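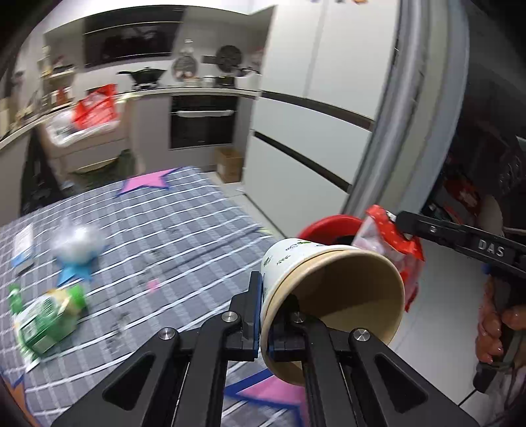
Paper cup and snack bag, with the fridge open behind the table.

How to Clear and Sort a Cluttered Table

Set aside 40 minutes. You need a trash bag, a damp cloth and one small box.

1. Pick up the food and drink first. Throw out used cups and empty cartons. Clip open snack bags shut and put them in the cupboard. Leave bowls for the sink.

2. Shake the tablecloth outdoors, then put it back on and smooth it from the middle out.
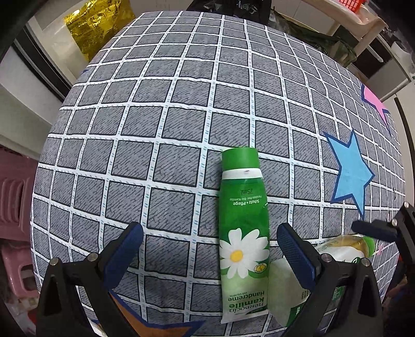
Toiletries go in a second round. Check the date on each one and wipe the cap before you put it away. A squeeze tube like the green herbacin hand cream, marked 75mL, stores best standing on its cap. Put anything you use every day at the front of the box.

3. Close up the soap. Rinse the box, let it drain, and dry the lid so it doesn't stick.

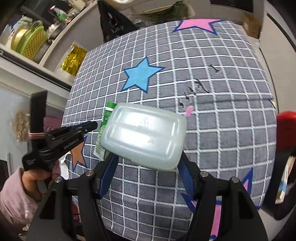

Soap box with the lid on, over the star-print sheet.

4. Put the small box on a bathroom shelf. Go over the cloth once more for crumbs.

Written by Brittany Marchand. Updated May 2026.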